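Workshop notebook, street trials bench
June

Picking up from the last entry. The temporary kerb extensions on Tretthorpe Road have been in since the autumn festival and council wants to know by the end of the month which ones are worth keeping. We have 14 of them on the list. I went out before the morning peak and walked the lot from the station end.
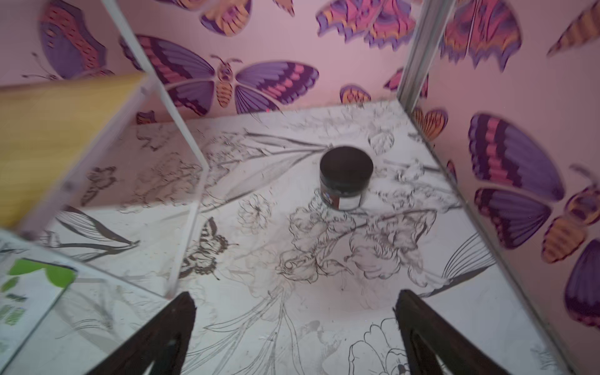
4 min read

General condition is better than I expected. The rubber kerbing has held its line at every corner except the one outside the chemist, where delivery vans have been cutting it and two of the anchor bolts have sheared. Replaced with the longer bolts from the Weerasinghe order. If those go as well, I'd say move the nose back by 30 centimetres and stop fighting it.

Crossing distance is the reason to keep these. At the Poltmont Street corner you now walk two lanes instead of four, and that holds on an ordinary weekday as much as it did for the festival crowd. The signal timing has never been changed to suit, so people finish crossing with a long stretch of red man still to stand through on the other side. Put in a request to have the cycle looked at. Past requests have taken months, so chase it.

Bus stop boarder outside the library: keep. Drivers pull up straight and don't have to wait for a gap to get out again. The ramp at the back edge collects leaves and water. It needs a slot cut through the base, maybe two, and I want to try it on the spare unit in the shed before touching the one on the street.
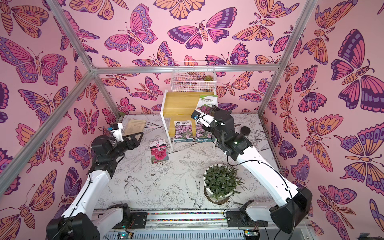

Bike parking is less clear. The racks put in for the festival were sized for roughly 1,000 visitors over the day, and on a normal afternoon most of the row by the oval is bare while the bikes are chained to the fence at the shops. Suggest splitting the row and shifting half of it to the Bukthorpe Lane corner. The footpath there is wide enough if the old phone box base comes out. Check who owns the base.

Wayfinding signs: the festival panels should come down, but the posts are good and the footings are paid for. Walking times to the station, library and pool would fit on the same blanks. Colour to match the existing street signs, no event branding.

Still to do:
Measure the gutter fall at the library stop.
Price the concrete version of the Poltmont Street corner.
Return the borrowed torque wrench.
Ask for the before and after speed counts, all four sites, in the same format this time.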